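Checking a Sorting Cell in Simulation Before Release
Skiva motion notes, revised March 9, 2018

1. Check the approach. Bring the wrist down over the part at low speed, fingers pointing at the mat.

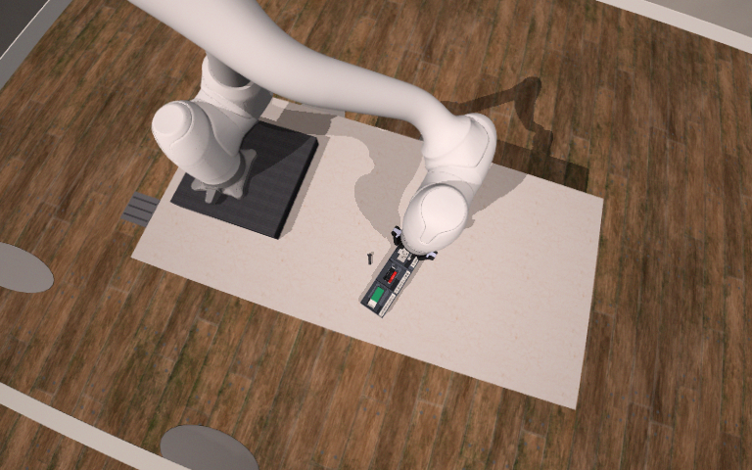 2. Check the tray. Read each compartment label against the sort list. Keep the fingers clear of the dividers.
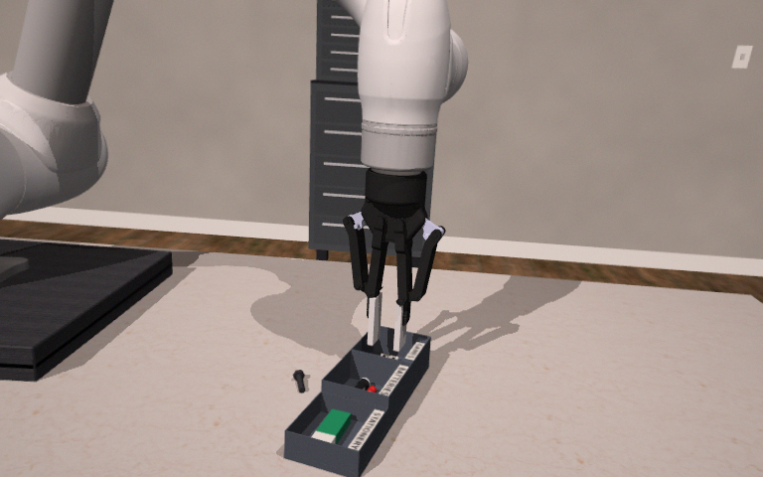 Gripper over the three-compartment organizer.

3. Check the wrist view. Log the fingertip gap at every stop,
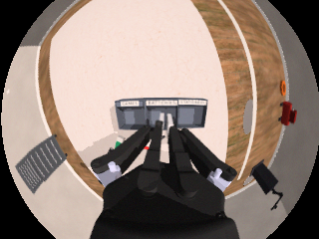 and repeat the run 5 times. Any contact with a wall fails the set.

4. Save the log under the cell name.

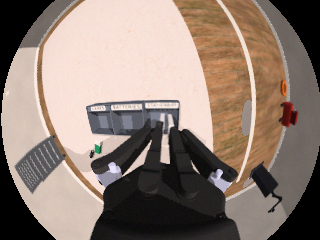
Bretier: We also rerun step 3 after any label change.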